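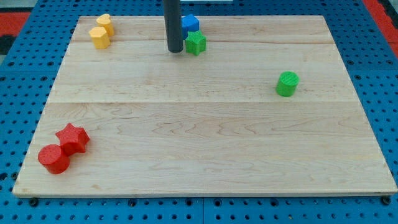

Fotis Papadakis
Technical Communications Lead, Bindotum

Bindotum Releases Water-Based Adhesive for Edge-Glued Wood Panels

ZELSIDE - Bindotum has added a new adhesive, Tzanetos 16, to its line of products for makers of solid wood panels. It is a one-part, water-based glue for joining strips of wood edge to edge. Typical end uses are tabletops, shelving, stair treads, cutting boards and cabinet parts. Orders open in May through the company's sales desk and through its distributor, Brolton.

Edge-glued panels place two demands on an adhesive. The joint has to be strong enough that the wood fails before the glue does, and it has to stay flat as the panel takes on and gives off moisture through the year. Many shops meet the first demand easily and struggle with the second. Glue that stays soft after curing can creep, which leaves a small raised ridge along each seam. The ridge may not show until weeks after the panel has been sanded and finished.

Tzanetos 16 cures to a harder film than the company's earlier panel glue, which limits creep. The harder film also sands more cleanly. Softer glues tend to heat up and load the belt, and shops using wide-belt sanders often stop to clean or change belts for that reason alone.

The number in the product name refers to clamp time. At normal shop temperature, panels made from dense hardwoods such as maple, birch and beech can be taken out of the clamps after 16 minutes. They should then be stacked flat and left overnight before planing or sanding. Softer woods such as pine and poplar follow the same schedule.

In testing at the Zelside laboratory, the company broke 2968 sample joints cut from maple, oak, pine and beech panels. Samples were broken dry, after soaking in water, and after repeated changes between damp and dry air. Results are reported by species and by condition in the technical data sheet. The sheet also gives results for joints made with poor edge preparation, as these make up a large share of the failures that customers send in for review.

"Most of the panels returned to us have a milling problem," said Papadakis. "The edges were cut with a dull blade, or the boards were milled and then left for several days before gluing. We put those conditions into the test plan so that users can see how much strength they give up."

The company recommends the following practice:

Moisture content of the wood between 6 and 8 percent, with all strips in a panel close to one another.
Edges straight, square and glued the same day they are milled.
Glue spread on one edge in an even film. A thin, steady line of squeeze-out along the seam shows that coverage is right.
Clamp pressure matched to the species. Dense woods need more than soft woods.
Glue, wood and room all above 50 degrees Fahrenheit.

The dried glue line is pale tan and is meant for light and medium woods. A darker version for walnut and cherry is under test - no release date has been set. Tzanetos 16 is for indoor use only and should not be used for structural beams or for joints that stay under water.

The product ships in 5-gallon pails and 55-gallon drums. Shelf life is nearly 12 months in a closed container stored away from frost. Glue that has been frozen should be thrown out.

Shops that now use the earlier panel glue can change over without new equipment. Rollers and spreaders should be flushed with warm water first, as the two products thicken when mixed.

Technical data sheets, safety data sheets and trial pails are available on request from the Bindotum sales desk in Zelside or from any Brolton branch.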